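2025-08-28 工作间记录
内容：小麦淀粉糊，重煮，补纸试贴，Escobar账簿第二批

接着上次没写完的。上一锅糊放了一夜，早上开盖表面结皮，底下还能用，但是过筛之后明显比刚煮好时稀，刷在薄纸上边缘往外洇。弃掉了，重煮。

称粉49克，水按一比五，先用凉水泡，泡到粉完全沉底，上面的清水倒掉再补足。这一步以前嫌慢省过两回，两回都起小疙瘩，现在不省了。小火，木铲一直搅，开始变稠以后又多煮了一阵，直到提起铲子糊是半透明的，往下挂成一条。离火后隔水降温，中间还是要搅，不然锅边先凝。

过筛两遍。第一遍粗筛，第二遍用马尾筛，糊要往下压着过，不要刮。筛背面那层最细，单独收在小碗里，留给折缝用。其余的装盒，面上贴一层保鲜膜，膜要贴着糊面，中间不留空气。

这次用的粉是Tarnetti的新袋，旧袋上个月见底。新旧两袋泡水后的沉降差不多，煮出来新粉颜色略白，黏度手感偏高，所以稀释的时候多加了一点水。到底多加了多少没记，下次记。 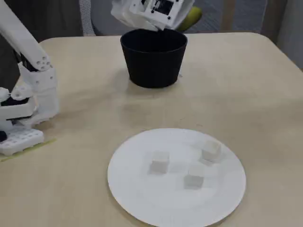
同事在这一页边上用铅笔批了一段，说新粉黏度高未必是粉的问题，锅换过了，新锅底厚，煮的时候实际温度比以前高，建议拿旧锅再煮一次同样的量，比完再下结论。同意。旧锅还在柜子下层，把手松，先把螺丝紧上。

补纸试贴

账簿的纸是机制纸，偏硬，施胶重，边上一圈发脆。能用的补纸有三种：库存的薄楮纸，Gedstead的中厚纸，还有一种不知道来源的旧纸边，颜色最接近，但是量很少，只够补封面衬页。

先拿废页试。废页是从编号2394那一册里掉出来的空白散页，没有字，登记过可以试用，试完照样归回原册的信封。

薄楮纸：刷稀糊，贴上后压吸水纸，半干时看是平的，全干以后补片周围有轻微的起皱，拉力比原纸大。补小裂口没有问题，补缺角不行，太软，翻页时角会折。

Gedstead中厚纸：同样的糊，干得慢，换了三次吸水纸。平整度好，补缺角合适。缺点是边缘要撕毛，撕得不够长，干了以后摸得出一道坎。用水笔划线再撕，毛边能长一些。顺丝方向和原纸对齐以后，卷曲基本没有了。没对齐的那一片卷得厉害，留着当反例，夹在本子后面。

旧纸边：没舍得多试，只贴了一小条。颜色确实合适，受潮后有淡黄的水线往外走，要先洗。洗完会不会变色不知道，另做。

结论暂定：裂口用薄楮纸，缺角用Gedstead，封面衬页等旧纸边洗过以后再说。
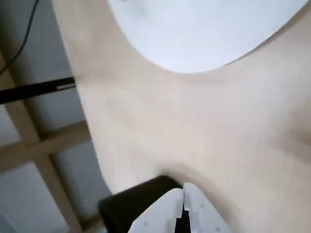 稀释比例也要定下来，不能每个人凭手感。现在的做法是取一勺原糊放进碗里，用宽刷打散，再分次加水，加到刷子提起时糊不成滴、连着往下淌，这个状态贴薄楮纸。贴中厚纸要稠一档，刷子提起来能挂住一会儿。问题是勺有大有小。改用电子秤，原糊和水都称重，比例写在碗边的纸条上，用完纸条贴回本子。

水一律用去离子水。龙头水在Stosbridge这边硬度高，水壶里的垢就是证据。上次有人图方便接了龙头水，糊倒是没坏，可是干了以后补片边上有一圈白印，侧光下很清楚。

压平

压板八小时起，不要提前拿。提前拿出来的那两页第二天又翘了，重新润湿再压，多花了一天。吸水纸第一次换要早，贴完十几分钟就换，后面可以放长。毛毯垫在吸水纸外面，不要直接碰补片，会留纹。

重物不用加太多。以前总觉得越重越平，结果把装订孔旁边的凹凸都压死了，那些痕迹本来应该保留。现在只用一块玻璃板加一块铅块，大册子加两块。

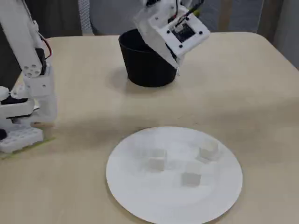 浅米色桌面，远处可见圆角。

湿度

这几天工作间偏潮，湿度计的读数上午和下午差得多，下午开除湿机以后降得快，贴到一半的补片边缘会先翘。以后贴的时候关掉除湿机，贴完进压板再开。湿度计放在窗边也不合适，挪到压书机旁边的架子上，读数才有参考意义。校准上一次是一月做的，差不多该再做。

发霉的问题：冷藏的糊第四天开始有味，看不见霉点，也按坏了处理。不加防腐剂，宁可少煮一点勤煮。冰箱里糊和别的东西分层放，盒盖上写煮的日子和锅号。没写的一律倒掉，不问是谁的。

第二批进度

Escobar这一批有200多页要补，大部分是下角，翻页翻出来的磨损，越靠后越轻。前面十来页最难办，下角缺得多，还粘连，之前有人用过动物胶修过，胶层发黄发硬。试过用稠糊敷在胶上，盖聚酯膜，等胶吸水变软再用竹片慢慢挑，可以下来，但是一次不能敷大，字在背面，墨水遇水的反应每页不一样。每页敷之前先在不起眼的笔画上点一滴水，用吸水纸按，有颜色就停，那一页单独记。

到今天为止，需要单独记的有8页，都是蓝黑墨水，红线栏格反而稳定。蓝黑的那几页改成少水的办法：补纸上先刷糊晾到半干，再转贴，原纸基本不受潮。贴得没有湿贴牢，翻的时候要托着。 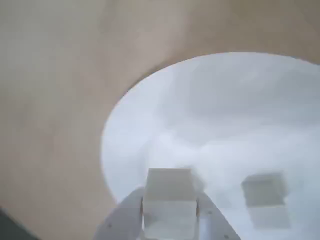
交接本上有一条回复，写的是半干转贴在她手里试过，粘力不够多半是晾过头了，糊面还发亮的时候就要贴，等到发乌就晚了；另外可以在贴好以后隔着聚酯膜用骨刀压一遍，只压补片的毛边，别压到缺口中间。明天先拿散页照着做两片，一片压，一片不压。

工具

骨刀那把大的尖头有缺口，磨过一次，还是会挂纸纤维，先不用在薄纸上。宽刷掉毛，贴下去才看见，挑毛很费时间。新刷到之前先用羊毛的那把，蘸糊少一点。用完马上洗，刷根也要揉开，倒挂，不要立着放在杯里，水会往刷柄里走。

聚酯膜重复用没问题，每次用完两面擦，背面的糊容易忘。裁膜时四角剪圆，尖角划过一次纸面，很浅，已在该页的记录里注明。

待办
旧锅重煮同量，和新锅对比，两锅都过马尾筛。
旧纸边取一小段水洗，晾干后和没洗的并排夹好。
稀释比例称重，写成纸条。
订吸水纸，剩得不多了，要厚的那种，上次送来的薄，换得太勤。
Tarnetti那边问一下新袋和旧袋是不是同一产地，袋子上没有写。
粘连的前十来页先拍背光照，再决定敷的顺序。

补一句：下午煮的那盒糊放在冰箱第二层左边，明天上午优先用完。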